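Ulia knit shirt, teal blue

Plain everyday shirt in a soft matt knit. Fine texture, no print. Comes up a bit dusty in daylight, more blue indoors. Folds down small, good for shelf or suitcase.

Body length 80 cm, chest 55 cm laid flat. Size up if you like it loose, the Ulia cut is on the neat side.

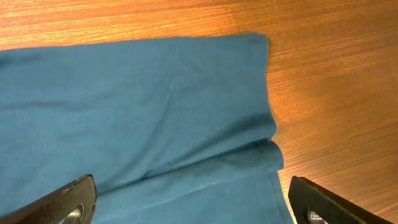
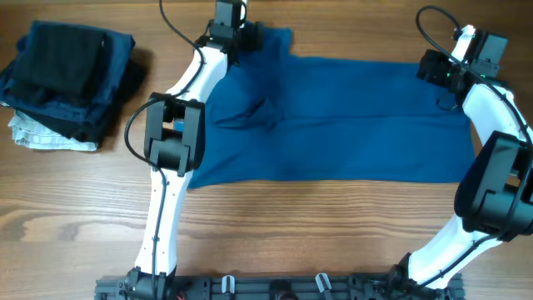 Teal blue, on the wooden table.

Wash at 30 with similar colours, inside out. Dry flat, reshape while damp. No tumble drying pls. Warm iron if needed, creases drop out fairly easly.

Item no. 317. Also in black and white, navy back in December. Exchanges fine if unworn and lables still on.

Contact Wandville | © 2020 Wandville | Back to top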